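Home / News / Local

Lernach library drops late fees, finds its missing books

April 11, 2024

The Lernach public library stopped charging late fees in November, and the books have started coming home. The front desk has taken back 200 overdue titles so far, among them a guide to better time management that was due in 2004.

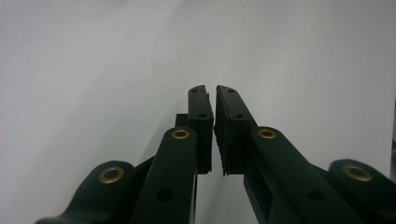
The old fines brought in $4000 a year, a sum the library says it mostly spent on envelopes, stamps and the staff time needed to ask for it. Under the new rules, a borrower who keeps a book too long gets 2 polite emails and then a bill for the book itself, canceled if the thing ever turns up. The longest overdue item returned to date is a bread cookbook, out for 38 years – several pages appear to have seen heavy use.

Not everyone in town is pleased.
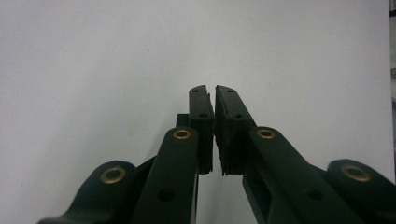

One longtime borrower complained that she had paid every fine on time since moving to Stasiv Street and would now like the money back, with interest. The library has declined, though it did offer her first place on the waiting list for the time management guide.

The branch in Wemamano will drop its own fees this summer.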